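Eltow tenants get shared laundry and storage rooms back after refit

Residents of the Essien apartment buildings in Eltow have their ground-floor common rooms back. The laundry, the bike room and the entry halls reopened this October after a long refit by the building's owner, Buvico.

The rooms had been closed since spring, when a burst supply pipe above the laundry soaked the walls and floors on the ground level. Tenants in the 298 apartments were given vouchers for a laundromat on Skomska Street, a 15-minute walk away, and many stored bikes and strollers in their hallways in the meantime.

"People were patient for the first month or so," said Lamisi Alhassan, property manager for the Essien buildings. "After that I got a lot of phone calls, and I understood every one of them."

Alhassan said the work took longer than planned when crews opened up the laundry wall and found that the drain lines behind it also needed to be replaced. The original schedule had the rooms opening before the end of summer.
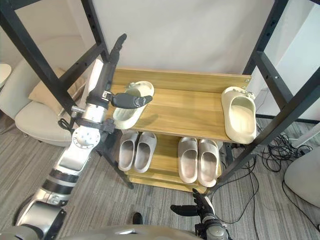 The new laundry has more machines than the old one and takes cards as well as coins. Prices stay the same until the end of the year. Buvico has not said what they will be after that, but Alhassan said tenants will get a notice in writing at least 30 days before any change.

The bike room now has wall hooks and a door that opens with the same key as the main entrance. There is space for 59 bikes. Tenants who want a hook need to sign up at the office, and each apartment can have one to start with. Any hooks left over will be offered to households with more than one bike.

Rules for the hallways are changing too. During the refit the fire inspector allowed some items outside apartment doors as long as there was a clear path to the stairs. That allowance has ended. Bikes, strollers, boxes and furniture have to be moved into apartments or storage by the end of the month, and anything left after that will be tagged and then removed.

Shoes were the subject of the most questions at a tenant meeting held in the laundry last week. Under the new rules, shoes and shoe racks must be kept inside the apartment. 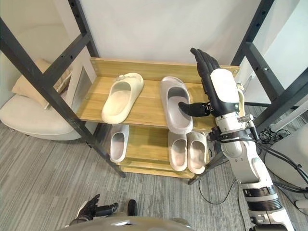

Cream-colored, white and gray slides on a wooden shoe rack.

Sena Gyamfi, who has lived in the second building for nine years, said the hallway rule is harder on families in the smaller units. Her apartment opens straight into the kitchen, and she has kept boots and school bags outside the door every winter.

"I don't mind the rule for the bikes," Gyamfi said. "But with three kids and snow on the ground, I would like them to look at it again."

Alhassan said she has passed the request on to Buvico and expects a reply before the first snow. A boot tray inside each main entrance is one idea under review – the inspector would have to approve where it goes.

Tenants who paid for laundry out of pocket while the room was closed can ask for the money back. Receipts should be brought to the office or left in the drop box by the mailboxes, with the apartment number written on them. Unused vouchers can still be spent at the laundromat through the end of the year.

The laundry is open from 6 a.m. to 10 p.m. The bike room is open at all hours. The office, in Room 2 off the main lobby, takes questions from 9 a.m. to noon, or by phone at extension 1482.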